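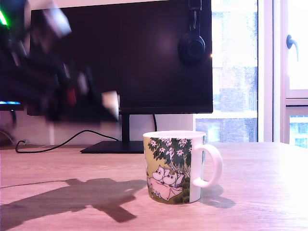
*Fig. 1. Desk by the window, big monitor off, headphones over the top edge.*

# Handout 4 – Desk setup: screen, light, cables

Friday, November 18, 2022

Read before the workshop. Bring a tape measure. If you missed the last class the chair notes are in the Luvik folder, not repeating them.

## 1. Window first, desk second

Most people pick the wall with the outlet, push the desk against it, done. Then they squint all winter. Check the window before anything else.

- Window beside the screen = usually fine
- Window behind the screen = bright background, dark screen, tired eyes
- Window behind YOU = reflections all day

Fig. 1 has the window off to the right with a brick building across from it. Bright out there. Compare how light the glass is with how dark the screen is. Your eye has to deal with both if they're in view together. A thin blind takes care of most of it. Or turn the desk a little so the window is out of the corner of your eye.

Also – test for glare with the monitor OFF. A glossy black screen is a mirror, see the soft spot and the pinkish sheen in the figure. Whatever you find on a dark screen will still be there under your spreadsheet, just harder to notice. Move lamps until it's gone, then turn the thing on.

## 2. Screen height and distance

Top edge at eye level or slightly under. Arm's length away, big screens a bit more. Glasses with split lenses: lower again, otherwise you tip your head back all day and the neck pays for it.

Depth of desk matters more than width. 80 cm deep is comfortable. Less than that and a large monitor on a flat base ends up too close, base eats the space where your papers should go. A clamp arm gets that space back but check the desktop can take the clamp (Skatness tops can, the hollow ones can't – knock on it).

Two screens: main one straight ahead, second to the side and angled in. If you really use both equally put the join in the middle. Brightness matched, or close.

## 3. Headphones

Where do they live? Top of the monitor is the common answer and it's not terrible, they're off the desk and easy to grab. Downsides:

- ear cup hangs over the front of the screen
- has to come off every time you want to tilt or clean the thing
- pads can leave marks on glossy screens

Hook under the desk edge is better. Cheap, two screws. Left or right depends on your mouse hand, put it on the other side.

## 4. Cables

Look at the black cable curving off to the left from behind the base in Fig. 1. One loose cable on top isn't a disaster. But it takes up desk and it catches dust, and a mug put down on it will tip.

Order of work:

1. Unplug everything. Wipe down.
2. Power strip up under the desk, not on the floor.
3. Monitor power straight down the back. Shortest run you can.
4. Data cables seperate from power where possible.
5. Leave slack if the screen moves or the desk goes up and down.
6. Velcro, not zip ties. You will change it.

Label both ends. Masking tape is OK.

## For the workshop

Sketch your own desk from above, to scale, window and outlets marked. Mark where the light comes from at 9 and again at 3. Note one thing you'd move and one thing youd leave alone.

Room is the Štefanec building, ground floor, same as before. Sketches on paper please, no phone photos.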